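Let the Kitchen Table Be Slow

By Vibeke Hauksdóttir

My grandmother kept one drawer for string. When a parcel came, she untied the knot with her fingernails, even if it took her the whole coffee break. I used scissors, and she looked at me as if I had cut up a coat.

I think often about this drawer now, when everything in our homes is sold to us with the promise of saved minutes. I have nothing against saved minutes. But I want to ask where they go, for I can not find mine.
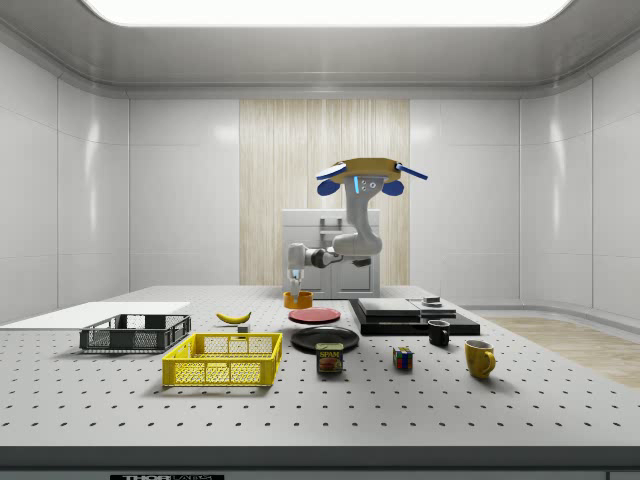 A white arm over a table full of small holes.

Last September I stopped buying cut vegetables. My neighbor Bjarke Toft laughed at me and said I will spend my life peeling. He is right that it takes longer. Yet my son began to sit in the kitchen while I peeled, and he told me things about school which he never told me in the car.

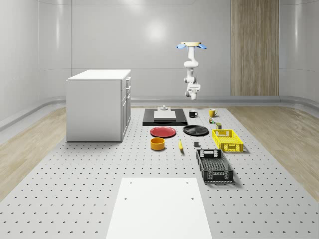
What we lose when we hurry

A slow task gives the hands something to do and leaves the mouth free. My aunt Jytte learned all the family stories while shelling peas — there was no other evening program. She is 84 and still remembers who quarreled with whom, and over which field.

I know that many people have no choice. A nurse who comes home after a night shift should buy the cut carrots and sleep. I write to the rest of us, who hurry home and then look at a phone until bedtime. 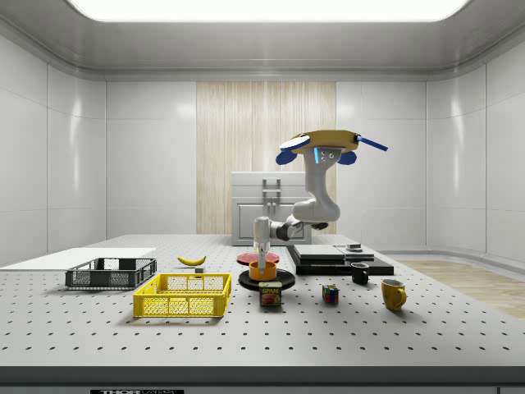 Vol. 4, No. 130

So my proposal is small. Choose one task in the week and do it in the old, long way, with somebody near you. It can be bread, or mending, or washing the dishes by hand. I have chosen the parcels. My string drawer is already half full, and my son has started to complain that it does not close.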